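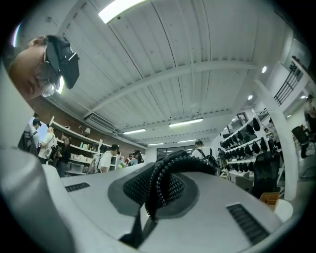
Quick one as I've got to be out of the door again in twenty minutes. Went to the Resside open day with Siiri and came home wanting to rip out every cupboard I own. It's in one of those old units down by the canal, bit draughty, and they've kept some of the red-brown brick on the wall and just stood plain white open shelves against it. White bins, white boxes, a little white desk lamp up on one of the top shelves. No doors anywhere. I've spent years saying open shelves are for people with no stuff, and I take it all back.

What got me was how calm it looked even with people milling about with bags and rucksacks. My back room has one person in it (me) and looks like a jumble sale.

So. The plan, such as it is.

Big brown cupboard goes. Myrto says she'll have it for her hallway if I can get it down the stairs, which, hm. Shelves along that wall, the whole 94 cm up to the chimney breast, then boxes in one colour only. Not the five sorts I've got now, all with lids that fit something else. Labels on the short end. Siiri reckons labels are ugly. Siiri can find her own Sellotape then.

Lights as well. They had long strip lights on the ceiling there and a couple of little round spots, and I could see right to the back of everything. I've got one bulb and a shade from 2009. No wonder I bought three lots of picture hooks.

Priced it up on the bus home. £67 for the shelves if I get the Flondale ones and paint them myself, boxes extra, havent dared add those up. Someone quoted Myrto £518 for fitted ones and she laughed at him down the phone.

Started on the bottom drawer last night. Two bin bags out, plus a bag for the charity shop, plus a tin of buttons I don't remember buying and am definately keeping. Still got the top half to do and the paint's not even bought.

Right, shoes, keys. More when the cupboard's gone, or when it's stuck on the landing.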